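Brikley open day: a skeptic's notes

The flyer promised "a full day of making" at the old Mertens building in Brikley, and I have been to enough of these to expect a half day of standing in line. I went anyway, in October, mainly to find out whether the rent figures going around for the new studios were true.

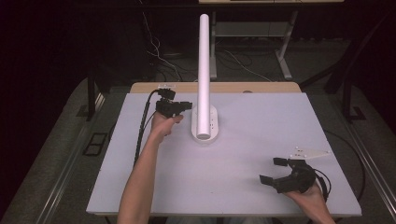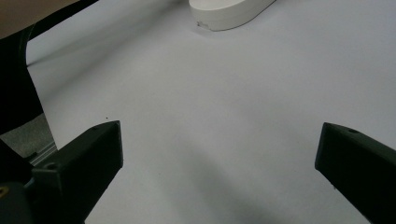
So can a potter or a bookbinder afford to work there? On the posted terms, a full-timer with steady orders probably can, and a beginner can't. The smallest unit is $300 a month, which sounds fair until you read the second sheet. Heat is extra. So is the freight elevator, billed by the trip, and the kiln room has its own rate card that was not on display. I had to ask for it twice.

Nisha Kaushik led the 11 o'clock tour and did it well. She knows the building and she didn't dodge questions -- she just didn't have answers to a few of them. When I asked how many of the 20 units on the second floor were let, she said "most." I saw plenty of fresh paint and a lot of doors with no name on them.

The Clilska print shop on the ground floor was the best stop. Two old presses, both running, and a man who let us pull our own card and complained about the price of ink the entire time. I would have stayed there all morning.

Lunch was the Kudel food truck, soup only, $11 a bowl. Skip it.

Kobe Schouten spoke at the end about the "creative quarter." He said 3,021 people had signed up for the mailing list. Signing up was how you got a parking pass, so I don't put much weight on that number. He took three questions and none of them were about leases.

I'll go back in the spring to look at the second floor doors. If you go before then, bring a coat and ask for the kiln rates in writing.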